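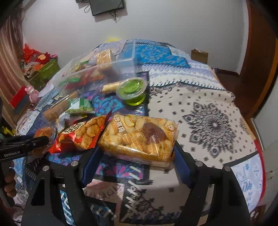 Safety signs and their colours

A safety sign gives a message quickly, often without words. Its shape and colour tell you what kind of message it is.

A red circle with a line across it means you must not do something. A blue circle means you must do something, such as wear a helmet. A yellow triangle warns of a danger. A green square or oblong marks a safe place, a first aid kit or the way out.
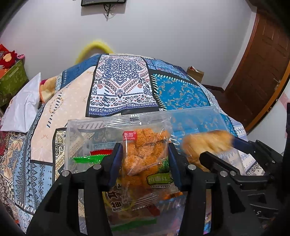 Red and green labels on a snack bag.

Colour on a packet follows no such rule. The maker chooses it.

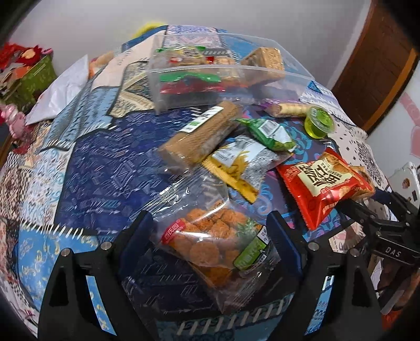
Signs must also be easy to see. A shiny cover can spoil this. Light bounces off it and hides what is underneath, as the white reflections do on the clear bag of orange-brown snacks. Many signs therefore have a matt surface. The Zindo sports hall has 14 signs, all matt, and 2 of them glow in the dark.

Word list
Matt: not shiny.
Oblong: a shape like a square, but longer one way.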